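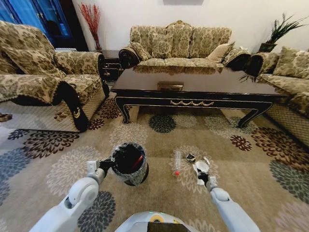
Household waste sorting in Irkberg

Household waste sorting in Irkberg is the system by which homes in the town of Irkberg separate what they throw away. It grew out of a small trial in the Milenel district, and it is a lovely case of a town building a good habit from very simple parts: a bin, a bag and a weekly round that people can set their clocks by!

Background

Before the trial, all rubbish in Irkberg went into one sack and was carted to the pit at Eltden, on the far side of the river. Paper was the great loss. It came from nearly every room in the house, it was light and clean when it was dropped in, and by the time it reached Eltden it was soaked through with tea leaves and peelings.

The trial covered 300 homes in Milenel. Its planner, Anas Hamdan, had run a bakery and knew a good deal about paper bags, and he argued that sorting should start in the room where the rubbish is made. Each home was given 2 small bins, one for paper and one for everything else, to be kept wherever the family liked.

Collection

Paper is picked up on Monday, before seven in the morning, and the rest later in the week. The lanes in old Milenel are wonderfully narrow (some are barely wider than a handcart), so the crews still walk them on foot and meet the lorry at the bottom of the hill. In August, when kitchen scraps turn quickly, there is an extra round for food waste.

What goes where

Newspapers, envelopes, plain wrapping and flattened card count as paper. Shiny wrappers, waxed cups and anything greasy go in with the general waste. Crisp packets caused endless arguments in the early days, and the printed guide now gives them a line of their own. Till receipts were moved from paper to general waste in the second printing.

The Đặng mill

Sorted paper goes to the Đặng mill, which pulps it and presses it into egg boxes and a thick grey card. The card is a real favourite with local bookbinders, who like the flecks of coloured ink that survive the pulping. The mill runs 6 vats, and the oldest is still stirred with a paddle on school visits.

See also: Eltden pit; Papermaking in Irkberg; Milenel lanes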